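4 Reinigung und Verbleib von Hausrat nach Rauchschäden

4.1 Fallauswahl

Die Auswertung beruht auf 269 Schadenakten des Sanierungsbetriebs Varanis. Aufgenommen wurden Brände in Küchen und Wohnräumen, bei denen das Feuer selbst auf einen Raum begrenzt blieb, der Rauch sich aber in der übrigen Wohnung verteilt hatte. Akten ohne Inventarliste wurden ausgeschlossen, ebenso Fälle, in denen das Löschwasser mehr als einen Raum erreicht hatte. Durchnässter Hausrat folgt eigenen Regeln und wird hier nicht behandelt.

Die Inventarlisten lagen in der Software Gatineo vor. Jeder Gegenstand ist dort mit Material, Standort, geschätztem Alter und Verbleib verzeichnet. Der Verbleib kennt die Werte »gereinigt«, »ersetzt« und »auf Wunsch behalten«. Letzterer bezeichnet Stücke, die ohne abschließende Geruchsprüfung an den Haushalt zurückgingen, in der Regel Erbstücke und Spielzeug.
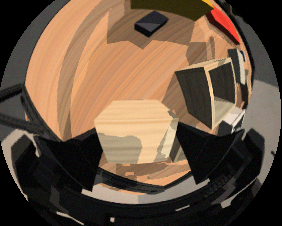
Bei der Durchsicht fiel auf, dass die Materialangaben uneinheitlich geführt waren. Lackiertes, geöltes und rohes Holz stand in älteren Akten häufig unter derselben Kennung, obwohl sich die Oberflächen gegenüber Rauchkondensat sehr verschieden verhalten. Die betroffenen Einträge wurden anhand der Reinigungsprotokolle nachkodiert. Wo auch das Protokoll keine Auskunft gab, blieb das Material offen, und der Eintrag ging nicht in den Vergleich der Oberflächen ein.

Die Nachkodierung übernahmen zwei Personen unabhängig voneinander. Strittige Einträge wurden gemeinsam besprochen – meist ging es um furnierte Möbel mit rohen Rückwänden – und nach der Fläche entschieden, die zum Raum hin lag. Stichtag für den Datenbestand ist der 16. Mai 2025; später abgeschlossene Fälle sind nicht enthalten.

4.2 Ablauf der Reinigung

Trockener Ruß wurde zunächst abgesaugt und mit Latexschwämmen abgenommen. Erst danach folgte die feuchte Reinigung mit dem alkalischen Mittel Grarkell, das laut Arbeitsanweisung auf geschlossenen Oberflächen 10 Minuten einwirkt. Auf rohem Holz wurde es nicht eingesetzt. Solche Stücke kamen nach der Trockenreinigung in die Ozonkammer des Lagers Coman und wurden anschließend gelüftet.

Die Geruchsprüfung erfolgte durch 3 Personen, die an der Reinigung nicht beteiligt waren. Ein Gegenstand galt als geruchsfrei, wenn alle drei Urteile übereinstimmten. Andernfalls wurde der Durchgang einmal wiederholt. Textile Bezüge wurden, soweit abnehmbar, getrennt vom Gestell behandelt und auch getrennt geprüft, sodass für ein Polstermöbel zwei Ergebnisse vorliegen können. Im Januar wurde das Prüfformular geändert; seither wird zusätzlich vermerkt, ob Schubladen und Fächer bei der Prüfung offen standen. Ältere Formulare enthalten diese Angabe nicht.

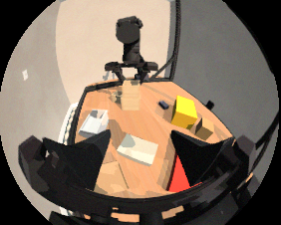
4.3 Ergebnisse

Lackierte Möbel bestanden die Geruchsprüfung überwiegend im ersten Durchgang. Bei rohem Holz war die Wiederholung der Regelfall, und ein Teil der Stücke wurde danach ersetzt. Auffällig sind offene Kästen, Schubladen und Kisten: Ihre Innenflächen sind oft unbehandelt, auch wenn die Außenseite lackiert ist, und der Geruch hielt sich in den Ecken und am Boden länger als außen. In den Inventarlisten sind sie dennoch nur mit dem Material der Außenseite erfasst.
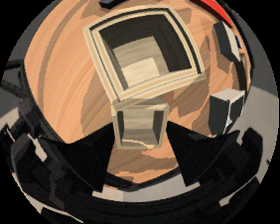 Abb. 1: Quadratischer, oben offener Kasten auf einer hölzernen Tischplatte, Rendering in Fischaugenansicht.

Für den Verbleib spielte neben dem Material der Wiederbeschaffungswert eine Rolle. Unterhalb von 1.000 Euro wurde ein zweiter Durchgang seltener beauftragt, und zwar unabhängig davon, wie das erste Urteil begründet war. Ranasinghe weist darauf hin, dass diese Schwelle aus der internen Freigabe stammt und keine technische Grundlage hat. Zavala schlägt vor, die Entscheidung bei Kleinmöbeln an die Art der Innenfläche zu knüpfen. Mit den vorliegenden Daten lässt sich der Vorschlag nur eingeschränkt prüfen, da die Innenflächen erst bei der Nachkodierung und nicht in allen Akten ergänzt werden konnten.

Die als »auf Wunsch behalten« geführten Stücke wurden nicht nachverfolgt. Ob der Restgeruch in den Haushalten später als störend empfunden wurde, bleibt daher offen.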